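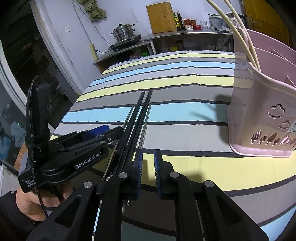 MAKSIDE, October 15, 2020 - Dundia, a maker of bedding and storage for people whose kitchen is also their bedroom, today launched Whitcombe, a line of striped sheets and small plastic baskets meant for homes where the bed ends and the counter begins.

The sheets come in horizontal bands of pale yellow, light blue, grey and white, with thin black lines between them. The baskets are pale pink, with cloud cutouts and a row of leaf-shaped openings near the bottom. They hold socks, chargers, onions, or all of those at once, a combination Dundia has stopped trying to discourage.

"People kept telling us their bedroom had a steamer pot in it, and they said it as if confessing to something," said Toivo Saarela, founder of Dundia. "I slept next to a cooktop for 19 months. I learned which jar was the chili oil in the dark. We figured the sheets could at least be cheerful."

Whitcombe was tried out in rented rooms across Udmont, where testers were asked to cook, sleep and fold laundry as usual. Most of the complaints were about the rent - Dundia regrets that it can't help there.

The first run is 2,000 sheets and 1,000 baskets, sold separately. Both are available now from the Dundia shop in Makside and by mail order. Cutting boards, oil bottles and a wall to lean things on are not included.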